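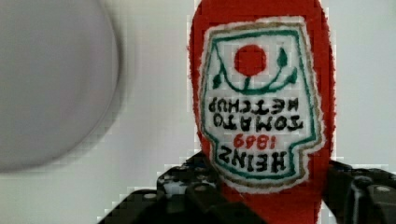
The walking route between Brillell and the Echeverría overlook reopens to day visitors in April, with a new parking arrangement and a timed entry system run through Idix. Members who have done the walk in past years should read the changes below before booking, as the old advice on this list no longer applies. The overlook shop will also reopen, with the same range of maps, socks and novelty goods. Water and basic trail food are sold at the counter, but stock is limited by midday and the shop does not take large bills.

Entry slots

Slots are released 60 days ahead. Each slot covers a two-hour arrival window at the Brillell gate. The window applies to arrival only, and there is no set time by which walkers must leave other than the gate closing at dusk. One booking covers up to 4 people. Larger parties need separate bookings, and the system does not link them, so pick matching windows and complete both bookings in one sitting if possible.

The confirmation is a code sent by email. Save it to the phone or print it. There is no signal at the gate, and staff cannot look up a booking by name.

Getting there

The bus from Nalevine stops at the lower lot, a short walk from the gate. On the published timetable the first bus arrives after the first entry window has opened but well before it closes. Drivers should use the lower lot as well. The upper lot is now for permit holders and vehicles with a disabled placard. Overflow parking along the shoulder of the county road is no longer allowed, and the signs were replaced over the winter.

The route

The gate stands at 3146 feet and the overlook at 3608 feet. The net gain is modest, but the trail drops into the creek bed twice, so the total climb is more than those two numbers suggest. The surface is packed gravel as far as the first bridge, then dirt and loose rock. Trekking poles are useful on the second descent. Running shoes are adequate in dry conditions.

Hipólito Ocampo walked the full route with the trail crew this month and sent these notes:

"The first bridge has new decking and a handrail on the downstream side. The second bridge is unchanged. Between the two there is a washout on the outside of the bend, marked with stakes. Keep to the inside. The old shortcut above the second bridge has been closed with brush and should stay closed. The painted blazes are faded on the last section, but the path is clear enough without them."

At the overlook the lower platform is open. The upper platform remains fenced while the footing is repaired, and no finish date has been given. The view toward the Nalevine side is much the same from both. The view down the valley is partly blocked from the lower platform by pines, and photographers who want that angle will do better from the flat rock just before the final switchback.

Weather

Morning fog is common in the valley in spring and tends to sit below the overlook. The second or third entry window is the safer choice for views. Wind at the top is stronger than at the gate - bring a shell even on a mild day. The shelter near the lower platform has a roof and benches but no walls on the west side.

Dogs and strollers

Dogs are allowed on a leash as far as the first bridge. Strollers can manage the gravel section but nothing past it.

Group walk

Da-eun Cha is putting together a members' walk for the opening month. The plan is to take the second entry window, eat at the overlook and return by the same route, with the bus back to Nalevine in the afternoon. Reply to this newsletter with the number in your party and whether you will be coming by bus or car. Each member books their own slot once the date is confirmed.

22 Feb 2018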